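Chapter 4
Measurement and Scale in the Design of Small Spaces

Key terms: module, datum, clearance, tolerance, reference grid, scale drawing

Introduction

Every plan begins with a decision about units. Before a wall is drawn or a shelf is placed, the designer must settle on the smallest distance that will matter in the finished room and on the largest error that can be accepted. Chapter 3 dealt with the recording of existing buildings. The present chapter turns to the use of those records in planning interiors of modest size, such as studio apartments, workrooms and shop units.

Students often assume that small spaces call for less measurement than large ones. The reverse is usually the case. In a hall or a warehouse, an error of 20 millimeters can be absorbed by the space left over. In a narrow kitchen the same error may prevent a door from opening fully. Small rooms leave little slack, and each dimension depends closely on the others.

The module

A module is a fixed length from which other lengths in a design are built up. It may be taken from a material, such as the width of a brick or a floor tile, or it may be chosen for convenience. The Civero housing study, to which this chapter returns in Section 4.3, used a single module for floors, partitions and built-in furniture across 38 dwellings. The architect Hinata Ebihara, who prepared the drawings, allowed the module to be halved for cabinets but permitted no smaller division. As a result, drawings made by separate teams could be laid over one another without adjustment.

Not every project is suited to so strict a rule. At the Prarkar workshops, where the older walls stood well out of square, the module was applied only to new work. The gap between old and new was taken up by a filler strip – an untidy solution on paper, but a sound one on site.

The reference grid

When a module is repeated in two directions it forms a grid. The grid may exist only on the drawing, or it may be set out on the floor itself with chalk, tape or printed sheeting. A full-size grid allows furniture to be tried in several positions before anything is fixed. Objects need not line up with it to be located by it. On a light green mat marked with thin white lines, a black rectangular base and a large rounded cylinder can each be placed by reference to the lines nearest them, and a move of either one can be noted in grid units.
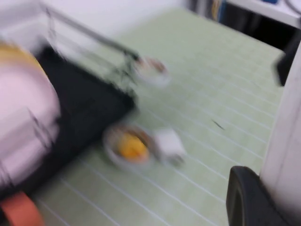
The datum is the point or line from which all other dimensions are taken. It should be chosen early, marked clearly and left undisturbed until the work is complete. A corner of the room is the usual choice, although a column or a door frame may serve better where corners are uneven. Where the floor carries a grid of white lines, as the green mat does, one line in each direction may be named as the datum and the rest counted from it. Vertical dimensions require a datum of their own, normally the finished floor level.

Section 4.1 sets out the procedure for establishing a datum in an occupied room. Section 4.2 considers clearances around doors, drawers and seating. Readers who have not completed the survey exercise at the end of Chapter 3 should do so before continuing.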